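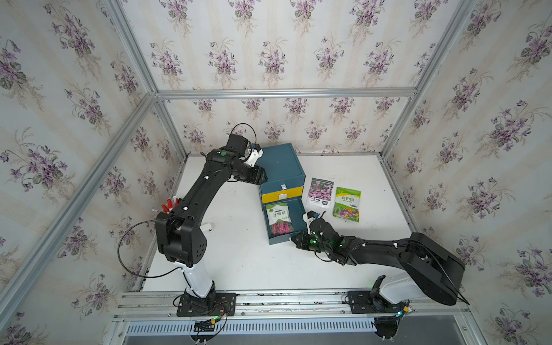 Most of the trouble with boxes starts before anything goes into them, according to one reader who wrote to us after last month's piece on packing. She had bought a stack of coloured gift boxes for a family party and found that half of them would not stay shut once filled. Others wrote in with similar complaints, mainly about lids that lift at one corner and card that creases when it is carried under an arm.

Dresier, the stationery shop on the corner of the market square, has now changed the way it sells its boxes. From November, customers will be able to try a box at the counter before paying for it and bring along whatever they plan to put inside. The shop is also adding a darker range, including a deep teal, after requests from people who found the pastel colours showed finger marks.

The boxes are supplied by Sanetti, which has made card packaging for small shops since it moved into the old dye works. The firm said the new range uses a heavier board of 600 grams per square metre. There will be 28 sizes in all, the smallest meant for a ring or a pair of earrings and the largest for a folded jumper.

Prices for the small sizes stay the same. The larger ones go up slightly, and Dresier said it would keep selling the older, lighter boxes at the current price until they run out. The first 100 customers to buy from the new range will be given a sheet of plain tissue paper with each box.

The shop is offering some basic advice on packing, printed on a card by the till. Heavy items should go in first and sit flat. Gaps at the sides are best filled with crumpled tissue, which also stops glass from knocking against the card. A box should close without being pressed down, and if it has to be forced, the next size up is the better choice. Ribbon should be tied firmly enough to hold but loose enough not to bend the edges.

Wallpaper offcuts will also be on sale for lining boxes and drawers. The rolls come from Tabrizi, the decorators' merchant, which has passed on ends of several floral patterns, among them a violet print on a striped ground. Each piece is long enough to line 2 medium boxes.

Used boxes in good condition can be handed in at the counter and will be passed on to the charity shop next door. Boxes with torn corners or tape on the lid cannot be accepted. Dresier closes at 5pm and stays open through the lunch hour.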